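Week 6 of the manipulation project, and the object list is finally frozen

May 1, 2026

The Brormont student robotics club voted on the final object list last night. It stands at 64 items, all of them things a person might leave on a desk. We dropped anything heavier than 575 grams after the left finger mount flexed in the October trials and took the calibration with it.

My share this term is small flat boxes. They look easy on paper. A box lying on its widest face gives the pads very little height to close on, and if the approach is a few millimeters high the fingers meet over the top of it. The ridged pads help once there is contact. They do nothing for the approach. 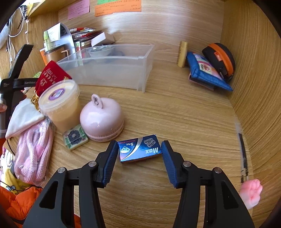 The other change this week is clutter. Our first batch was recorded on a bare table, and the policy trained on it did badly as soon as a second object was nearby. Every session now runs on a desk left as it is, with one target and the rest untouched. Labeling takes longer — the segmentation script from Brorkora confuses shiny packaging with its own reflections, so I fix those masks by hand.

The count as of this morning is 1,820 demonstrations, before filtering. I expect to lose a fair number to bad timestamps. The logger still drops sync when the laptop goes to sleep, and I have now turned sleep off on both machines.

Next is the Higuchi split, where the test desks are ones the policy has never seen. I'll post the numbers when the first run finishes.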